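Planuvine Desktop Kit
Home | Guides | Parts | Support

Section 2. Preparing the case and fitting the processor

Before you begin, please read the full section one time. The work is not difficult, but it must be done in the correct order.

1. Unplug the power cord from the wall. Press the power button and hold it for 9 seconds.

2. Remove the side panel and lay the case on its side, with the motherboard facing up. Keep the screws in a small cup.

3. Put the parts into the pockets of the tray. The hard drive stands upright in its slot. The processor and the memory module lie flat.

CAUTION: Do not touch the gold contacts of the memory module. Hold it only by the short edges.

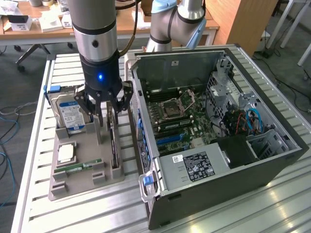
4. Open the processor socket. Push the lever down and a little to the outside, then lift it until it stops. Raise the load plate also.

5. Take the processor by two opposite edges. Find the small triangle in its corner and match it with the triangle on the socket. Lower it straight down. It must go in without any force.

6. Close the load plate and bring back the lever. Some resistance is normal in this moment.

Note: If the lever does not close, open it again and check the direction of the processor. Please do not press harder.

Continue with Section 3, Memory. For missing parts, write to Ekivel Support and give kit number 1742.

Contact | © Dorncombe | Back to top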